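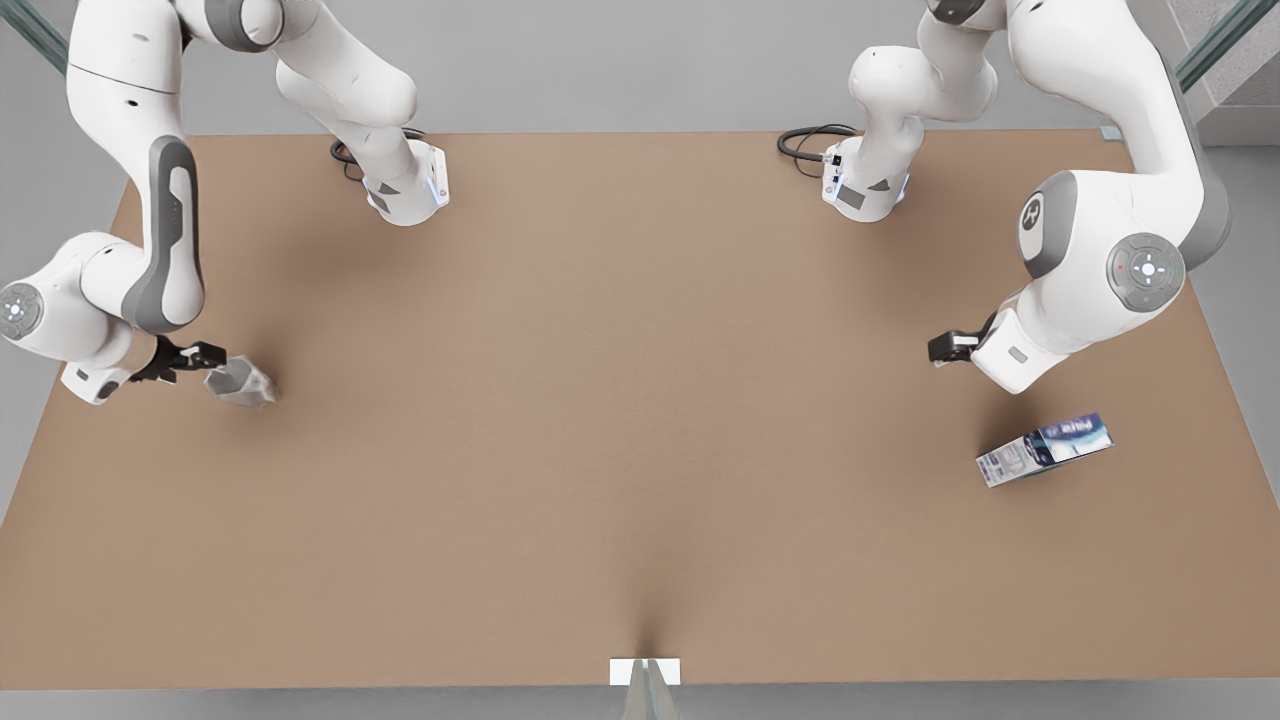

Why Did the Robot Stop?

A story about a dropped box, a light sensor and a very important red button

Thursday, December 3, 2020

Have you ever reached for a cup and missed it? Your eyes saw the cup, your hand went out, and then your fingers closed on air. Robots can do this too. In August it happened to a robot called Dudek, and people learned a lot from it.

What is Dudek?

Dudek is a robot with two arms. It was built at the Senar workshop to pack small things into boxes. Each arm has a shoulder, an elbow and a wrist, almost like yours. At the end of each arm there is a gripper, and a gripper has two fingers. Two fingers are enough for many jobs. Try to pick up a pencil with only your thumb and one finger, and you will see.

Before Dudek tries a new job with real things, it first practises inside a computer. This practice world is called a simulation. In a simulation a robot can drop something 1000 times and there is nothing to sweep up.

What went wrong?

Dudek had practised one job very well. One arm had to hold a cup and the other arm had to pick up a box. In the simulation it did the job 508 times without a mistake, so the workers let the real robot try.

The first arm took the cup. The second arm went down to the box, closed its fingers a little too early, and touched only the corner. The box slid away. Dudek did not know this. It lifted its empty gripper, carried "the box" across the table and let go of nothing at all.

Then came the dangerous part. The box had stopped in the place where the first arm wanted to go. The arm came down on the box and pushed. The box did not move, so the arm pushed harder. A worker saw it and pressed the red button, and both arms stopped at once. The box was flat on one side. No person was hurt, as all the people were standing behind the yellow line.

Why did it happen?

The workers found 2 problems.

The first problem was in the fingers. A small sensor called Flastlow should tell the robot if something is between them. A sensor is a part that feels or sees for the robot, like your skin or your eyes. There was dust on the sensor, and it gave the answer "yes, I have it" when the true answer was "no".

The second problem was in the program. A program is the list of orders that a robot follows. This one had a rule to stop when an arm pushes too hard, but the limit was set too high. In the simulation the arm never pushed on anything by mistake, so the wrong number stayed there and waited.

How did they repair it?

They cleaned the sensor and gave it a small cover. They made the pushing limit lower. They also changed the simulation. Now the box is sometimes turned a little, and sometimes it slides away when the fingers touch it. Dudek must practise with these bad surprises too. After 1031 more tries in the computer, it was allowed back to the real table – slowly at first, with a worker beside the red button.

Try it at home

You need a friend, a scarf and an empty box. Tie the scarf over your eyes and put on thick gloves. Your friend puts the box on the table, and you must pick it up with one thumb and one finger. Your friend may move the box one time, quietly. When do you notice that it is gone?

Rules near a robot arm

Stay behind the line, also when the robot is not moving. It may only be waiting for its next order.

Ask a grown-up where the red button is.

Never reach in to help a robot that has dropped something. Call the person who works with it.

New words

Gripper: the "hand" of a robot.
Sensor: a part that feels, sees or hears for the robot.
Simulation: a practice world inside a computer.
Emergency stop: the red button that stops everything.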